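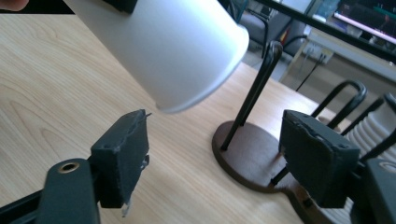
The night I went for the Wandadville record I had 5 tries left and a battery on 72 per cent, and I was so happy I could have sung! Varitz is the best rally game ever put on a tablet, and Wandadville is its best stage – all gravel, pine trees and one huge hairpin above the lake. I looked up from the loading screen at a white paper cup, tilted over the pale wooden table, and thought yes, that's the angle, that's how the car should lean when it comes round. Then the lights went green and I was off.
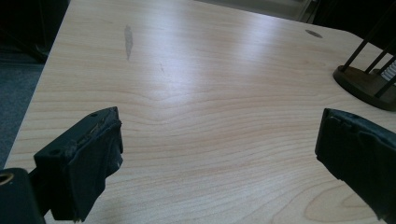 Brake before the bridge, my sister said, leaning over my shoulder, because you always leave it too late and then you're in the lake. I left it too late. I was in the lake.

I swapped to the Prosser, a silly little hatchback with no top speed and the sweetest back end in the game. 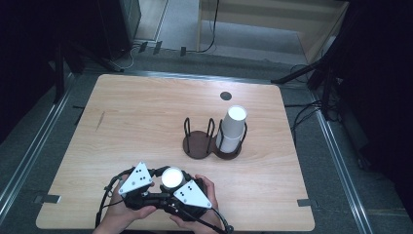 The Prosser cost me 2,000 coins and a whole month of snow stages up at Hanance, and it was worth every one. You flick it left, lift off, and round it comes like it's on a string! I had the line in my head now. The little dark hole in the tabletop was the lake, the brown stand with the paper cups was the hill, and I ran a finger round between them until I knew just where to turn in.

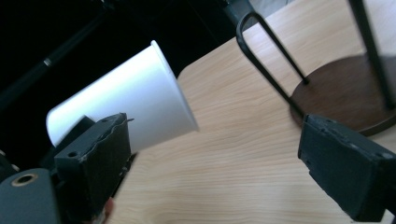 Go on then, she said, one more, and this time pretend the bridge is made of glass. So I braked. I came over it at 70, flicked left, and the whole valley swung past the windscreen – trees, water, sky. The ghost car was right there on my bumper and I was laughing too much to look at the clock.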